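Checks, lavender and a beige table

15 January 2020

I said before Christmas that I would write something about the corner with the plaid fabric, and then I didn't. A few people have asked what we used on the walls and whether so much pattern gets tiring when you sit in front of it. So this is mostly about the fabric, with a bit on the table and on the lavender colour I have been keen on all winter.

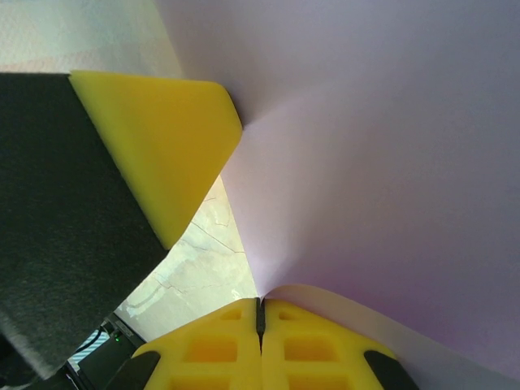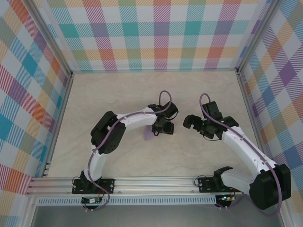
Lavender is easy to find in the close view and a lot smaller in the wide one, down on the tabletop.

The fabric

It came from Broroso, who were clearing out the end of a range. The stripes cross on a white ground and there are a lot of colours in them: teal, orange, purple, pink, yellow, blue and green. On the roll it looked like too much. Harriet Kincaid, who came with me, thought I should get the plain grey, and I very nearly did. In the end I paid 30 pounds for the plaid and carried it home on the bus.

It covers three sides, the back and the two ends. I pressed it first on a medium iron, which took most of an evening. Then Imani held and I stapled, starting from the middle of each side and working out towards the corners. If you begin at a corner you end up with the stripes leaning, and with checks you notice it straight away. We had to take the back one off and do it again for that reason.

Matching the stripes where two walls meet is harder than I expected. I gave up on getting it exact. I would rather have the lines straight on each wall than have them join up at the corner and drift everywhere else.

As for whether it gets tiring, no, or not so far. The colours are all pale enough that after the first week I stopped noticing them. A darker tartan might be another matter.

The table

The top is a pale beige with faint veining, a bit like marble. It was the cheapest thing in the corner and it has turned out to be the part I like best. White would have been too bright next to the fabric – I tried a white sheet over it for two days and took it off again. It wipes down with a damp cloth and washing-up liquid. I don't use anything stronger.

Lavender

Pale lavender changes more than any other colour I have had in the house. In the morning it goes almost white, and under a warm bulb it turns pinkish. Anything thin shows every crease as a darker line, and if you want it smooth you need to store it rolled. Folded in a drawer, it keeps the marks. I have a cardboard tube from Galtden that does the job, and it lives behind the door.

Next to the checks it picks up the purple stripe, and that is why I have stayed with it. Yellow works well against it too, a strong one more than a lemon.

Still to do

The bottom edge of the left-hand wall needs another row of staples. I have also kept back enough of the plaid for 4 cushion covers, which Gwendolyn has offered to sew if I do the cutting out. That will probably be February.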